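Workshop notebook, 5 April 2026

Folding bench notes, soft goods, continued from the November sheets.

Purpose of the session: settle a folding method for T-shirts on a surface that is neither hard nor flat. The earlier notes all assume the Polard table, which has a laminate top and a straight front edge to register against. Most people fold on the bed, so the method has to work there or it is of no use outside the workshop.

Surface: bed with a slatted bamboo mat over a patchwork quilt. The quilt gives under load. The mat spreads the load and stays reasonably level if kept away from its edges. Tried the quilt alone first. The shirt sank at the hips and the first fold wandered by the width of a thumb. With the mat down the same fold held its line. Slat direction matters more than expected: cloth slides easily along the slats and drags across them. Pull along, press across.

Shirts used: one mustard yellow, two grey, one white with a printed chest. All short-sleeved, all jersey. The white is the oldest and has twisted at the side seams, so its hem is no longer square to the collar. Kept it in the set as a bad case.

Sequence as it stood at the start:

1. Lay the shirt out, collar away from you.
2. Take the hem and pull towards you until the body is flat.
3. Smooth from the centre line out to the side seams.
4. Fold the left third in, sleeve back on itself.
5. Repeat on the right.
6. Hem up to collar in two folds.

Step 2 is where the errors come from. If the hem is pinched at one point, the cloth gathers into a twist there and the tension runs up the body in a fan. Sleeves are then at different heights and step 4 starts crooked. Pinching close to the side seams, one side and then the other, gives a flatter result and takes hardly any longer.

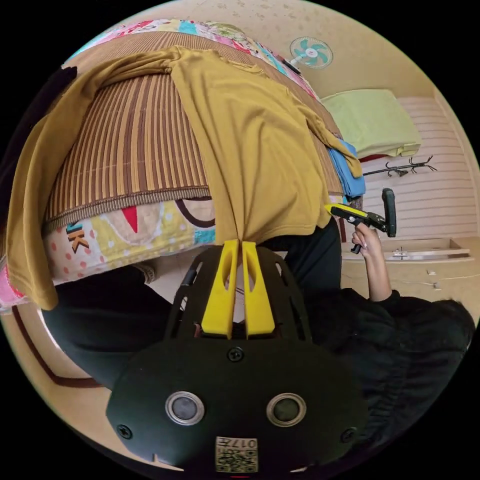 Győző Major disagrees with step 2 altogether. In his view the hem should be left alone until the shoulders are square, as the hem is the stretchiest part of the garment and the shoulder seams are the only part that can be trusted. He would lay the collar first, set both shoulder seams in line, and let the body fall where it wants. Any remaining skew he would take out in the last fold.

Tried his order on all four shirts. On the grey pair there was no difference I could measure. On the white one it was clearly better: the side seam twist ended up inside the packet and the front face came out square. On the mustard one it was slightly worse, but I had let a sleeve hang over the edge of the bed and its weight was drawing the shoulder off line. Repeated with both sleeves on the mat and it came out level with the others.

Target packet size is unchanged at 212 mm across, which suits the Turnard drawer inserts. Tolerance I have been working to is 5 mm either side. On the mat I can hold that. On bare quilt I cannot.

Pressing: flat hand, centre outwards, no iron. The Itari board was suggested as a template for step 4. It works, but it needs to lie on something firm, and on the bed it tips towards whoever is leaning. Not recommended here.

Mat: the braided trim along the lower edge stands proud of the slats and will mark light jersey if you press over it. Keep the hem inboard of the trim by a hand's width. Brush the slats before use, lint collects in the gaps.

Revised sequence: shoulders first, sleeves fully supported, hem drawn down from near both side seams, then thirds as before. Bensaid sheet to be amended to match. Left the "smooth from centre" wording in.

Open points:

Long sleeves not tried on this surface.
Whether a folded blanket under the mat is any better than the quilt. Probably stiffer.
Heavier cotton, rugby weight. The shoulder method may not be needed.
Step 6 on the white shirt still springs open at the collar. Try three folds instead of two.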